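My stainless pegboard is finally up, and I am a little bit in love
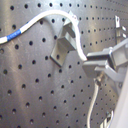 I've wanted a metal pegboard over my workbench since before I owned a workbench. My old one was the brown hardboard kind, and every time I pulled a pair of pliers off it the hook came along for the ride and landed behind the bench with everything else. There is a whole colony of hooks back there. I'm leaving them for the next owners.

So in February I started saving for stainless. I looked at Premisico first, and their panels are lovely, but I ended up with Flerwood because they sell a bigger sheet and I wanted one long run of metal with no seams. It cost me $200 with shipping, and I would pay it again tomorrow!

What I didn't expect was how much I'd enjoy the cable part. I always figured a pegboard was for tools, end of story. But my bench has a terrible amount of wire on it - lamp, charger, soldering iron, the little radio - and all of it used to lie right where I was trying to work. Now I'm hanging the cables on brackets, and I can't stop rearranging them (I was out there at 11 at night moving one bracket over by a single hole, and then moving it back).

The brackets I like best are the plain bent metal ones with a flat foot and a tab that sticks up. You lay the cable over the tab and let it hang down the other side. That's all there is to it! No clips to snap, no zip ties to cut when you change your mind, and I change my mind a lot. Nartey makes a fancier version with a rubber lip, and I bought two to try, but the rubber grabs the cable when I want to slide it, so those hold my tape measure now.

A few things I've picked up along the way. Leave more slack than you think you need. My first try was pulled tight as a guitar string, and it looked wonderful right up until I moved the lamp. A loose curve between brackets is easier on the cable, and I think it's prettier too. Mark your cables before you hang them, because three white cords look exactly alike once they're up. I use colored tape near one end, and a roll of the Briter stuff has lasted me forever.

Also, brushed steel shows scratches. I was upset about the first one for a whole evening, and by the fourth I'd decided it was a workshop and not a jewelry store. A soft cloth wiped along the grain takes care of fingerprints, at least until the next time I touch it, so maybe five minutes.

Next up is the spot under the shelf, where the power strip lives. I've got 17 brackets left in the box and a free afternoon coming, and I already know I'm going to run out of brackets before I run out of ideas.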